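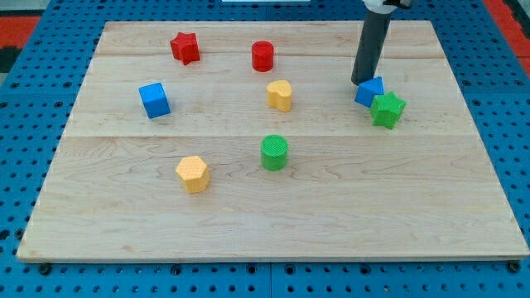

Grindton Board Oil comes in one size, a 100 ml tin, on the grounds that anyone who buys a litre of oil for a chopping board will be leaving most of it to their grandchildren. It is meant for pale, close-grained boards of the sort people are given at weddings and then feel too guilty to cut an onion on. Wood that light, with faint brownish streaks and swirls in the grain and a seam or two running across where the planks meet, shows every beetroot you have ever loved. The oil won't undo the beetroot. It will make the next one easier to wipe off.

How to use it
Wash the board and let it dry overnight, standing on its edge. Pour on less than you think. Rub it along the grain with an old T-shirt, paying attention to the seams and the ends, then leave it for 20 minutes and wipe off whatever hasn't gone in. New boards are thirsty and will want a second coat. Old boards are merely grateful.

What's in it
Food-safe mineral oil and a little beeswax. No lemon, no lavender. We tried a rosemary one in March and the whole workshop smelled of Sunday lunch, but so did everybody's toast.

Please don't
Put the board in the dishwasher, before or after. Anouk Schouten, who answers our post, has a folder of letters about this and they all end the same way.

Details
Tin: 100 ml, screw lid
Does: up to 15 average boards
Keeps: two years, lid on
Also fits: wooden spoons, salad bowls, rolling pins
Not for: floors, guitars, cricket bats

Cloth sold separately. You already own a T-shirt.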